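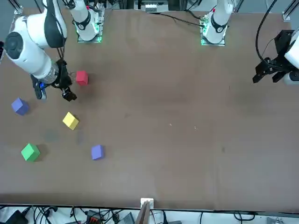 图片来源：Plodia实验室

第三栏

星期三下午，我把预算表第三栏又删掉了。第三栏的标题是“以后可能需要的东西”。在Stellau，没有部门会批准“可能”，我来采购处的第一个月就学会了这件事。

我的工作是替别人买机器。我自己不会用它们。Plodia是我们设在Zurkham的实验室，那里的人要买什么，先写一封信给我，我再把信变成表格。他们的信写得很急，句子很短，有时候没有主语。我的中文是长大以后学的，所以我喜欢这种信，读起来不费力气。

这一次的信只有一行：“请给两只手臂各配一副备用夹爪，另外要新的桌面。”

我回信问：旧的桌面有什么问题？

他们回答：有印子。

我又问：有印子会影响工作吗？

这个问题他们两天没有回答。第三天早上，他们的主任打电话来，请我自己坐火车过去看。她说，在电话里讲桌子，两个人都会生气。

我就去了。火车上我带着Rungrueang公司的报价单，一共64页，其中讲付款条件的部分比讲夹爪的部分长。夹爪后面附着一张保养表，上面写，每开合1,000次要检查一次螺丝。我在旁边用铅笔写：谁来检查？写完觉得不礼貌，又擦掉了。

实验室在22号楼，门很重。主任没有给我倒茶，先给我一把椅子，让我坐在桌子旁边。桌子是棕色的，很大，两只白色的手臂装在桌子边上，底座亮着绿色的灯。桌上放着几个泡沫做的方块，红的、黄的、绿的，还有蓝紫色的。

“就是搬这个？”我问。

“就是搬这个。”她说。

我心里算了一下手臂的价钱，再算了一下方块的价钱。这两个数字放在同一张表里很不好看。我想，如果财务处的人坐在我的位置上，他们一定会站起来走掉。

可是我没有走，我看了一个下午。一只手臂慢慢地伸到红方块上面，停住，好像忘记了自己要说的话。我也常常这样停住，在会议上，动词已经到了嘴边，却不知道后面应该跟哪一个词。旁边的人以为我没有意见。我有意见，我只是在找那个词。

然后夹爪下去，夹住了。我听见自己松了一口气，主任看了我一眼，什么也没有说。
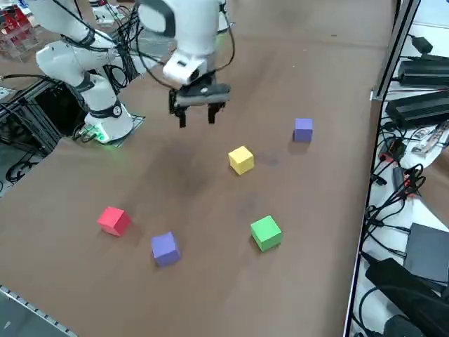

桌上五个方块，中间的夹爪张开着。

“那么印子呢？”我终于问。

她用手指点了桌面上一块发灰的地方，离黄色的方块不远。她说，人一看就知道那是脏，摄像头要想一想。想一想就慢，有时候它还会想错，把手臂派到一块什么都没有的地方去。

“不能擦吗？”

“擦过了。”

“翻过来用呢？”

她笑了，说我果然是采购处的。桌子的另一面她也看过，更糟糕。

我打开笔记本，一项一项地写。桌面，一张，要没有光泽的。备用夹爪，两副。方块，她说不用买，这些还能用很久。我问要不要买一些收电线的带子，那里的黑色电线实在太多了，像一锅煮过头的面条。她想了想，说可以，最多300条，再多就没有地方放带子了。

回去以前，我问她，为什么信里不把这些写清楚。写清楚了，我就不用坐火车。

“写了你会批吗？”

我说我不批，我只填表。

“那你填表的时候会相信吗？”

这句话我在火车上翻译成我的母语，又翻译回来，意思没有变。窗外天黑了，我把报价单放在膝盖上，找到桌面那一页。Rungrueang有三种棕色，名字都很好听，价钱一样。我选了中间的那种，然后在“采购理由”后面写：旧桌面有印子，影响识别。

写完我停了很久。格子里还有两行空白。我接着写：本人已到现场，坐了一个下午，亲眼见到工作的情况。“情况”这个词对不对，我不太有把握，可是查字典的时候火车进了隧道，手机没有信号，我就让它留在那里。

第二天财务处退回了表格。他们对桌面没有意见，对夹爪也没有意见。他们用红笔圈住了带子，问：为什么需要这么多？

我拿起电话，拨了Zurkham的号码，响到第四声的时候又放下了。我去查下一班火车的时间。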